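Down comforter

A down comforter is a bed covering made of two layers of cloth with a filling of down between them. Down is the soft, fluffy undercoat of ducks and geese, the part that grows beneath the outer feathers, and it is one of the best natural insulators anyone has ever found. A handful of it weighs next to nothing, squashes down to the size of a walnut, and springs back when it's let go. In much of Europe the same covering is called a duvet, from the French word for down, and in parts of the English-speaking world older people still say eiderdown, even when no eider duck had any part in it.

How down keeps a sleeper warm

A feather has a stiff shaft running down the middle. A piece of down has no such shaft to speak of. It has a tiny core with hundreds of fine threads growing out of it in every direction, and each of those threads carries smaller threads of its own. Put thousands of these clusters together and they push against one another and hold a great deal of still air. Still air is a very poor carrier of heat, so warmth from the body stays close to the body – the down itself is hardly doing any of the work! It just holds the air in place wonderfully well.

This is also why a flat comforter is a cold comforter. Anything that presses the clusters together, such as damp, body oils or a heavy blanket laid on top, squeezes out the air. The height that a given weight of down will rise to is called its loft, and makers measure it as fill power: the number of cubic inches that one ounce will fill under a light, standard weight. High fill power means that less down is needed for the same warmth, and the covering feels lighter for it.

Early use

People in the colder parts of northern Europe were stuffing bedding with feathers and down long before anyone wrote about it. Along the coasts of Norway and Iceland, eider down was gathered from nests, where the mother duck lines the hollow with down from her own breast. It is still gathered that way in Iceland, and the farms that do it put up little shelters and keep foxes away so that the birds return each spring. Eider down clings to itself in a way that goose down doesn't, and a good lump of it can be held up by a few threads without falling apart.

Inland, goose down was far more common. In farming villages across central and eastern Europe, the winter plucking and stripping of feathers was a social job. Neighbors gathered around a table, windows shut against drafts, and talked or sang while they worked. The local writer Iulian Rusu, who grew up with such evenings, describes in his notes on the village of Olteanu how a sneeze at the wrong moment could undo an hour of sorting and set the whole room laughing. A bride was often given bedding filled by her own family, and a good comforter might be opened, refilled and covered with new cloth for the next generation.

Shell and stitching

The cloth on the outside, called the shell or ticking, has to do two jobs that pull against each other. It must be woven tightly enough to keep the fine threads of down from poking through, and it must still let moisture out. Closely woven cotton is the classic choice. Silk is lovely and light but needs more care.

Left in one big bag, down would slide to the edges and leave the sleeper under two sheets of cotton, so the inside has to be divided up. The simplest way is to sew straight through both layers in a pattern of squares or boxes.
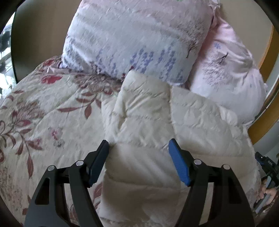

Sewn-through boxes are cheap to make and hold the filling where it belongs, but the cloth meets at every seam, and some heat gets out along those lines. The clever answer is the baffle box, in which thin strips of cloth stand upright between the top and bottom layers like the walls of tiny rooms. The layers never touch, so the down can rise to its full height right up to the seam. It takes more cloth and far more sewing time, and the difference on a bitter night is a real pleasure.

Other layouts include long channels, which let the sleeper shake the down toward the feet or the shoulders, and ring stitching, where small circles pin the layers together and leave the rest open.

Washing and care

Down can be washed, in spite of what many people believe. A large front-loading machine, a small amount of mild soap and an extra rinse will do it. Drying is the slow part. The clusters clump when wet and must be dried on low heat for hours, with stops to shake the comforter and break up the lumps by hand. Clean tennis balls in the dryer help a lot. Down that is put away even slightly damp will start to smell.

Between washes, most of the care is air. Hanging a comforter out of an open window in the morning is a daily habit in many Alpine towns – and a cheerful sight from the street. A removable cover takes the everyday wear and can go in with the ordinary laundry. For summer storage, a loose cotton bag is better than a vacuum bag, which can crush the clusters if it is left sealed for months.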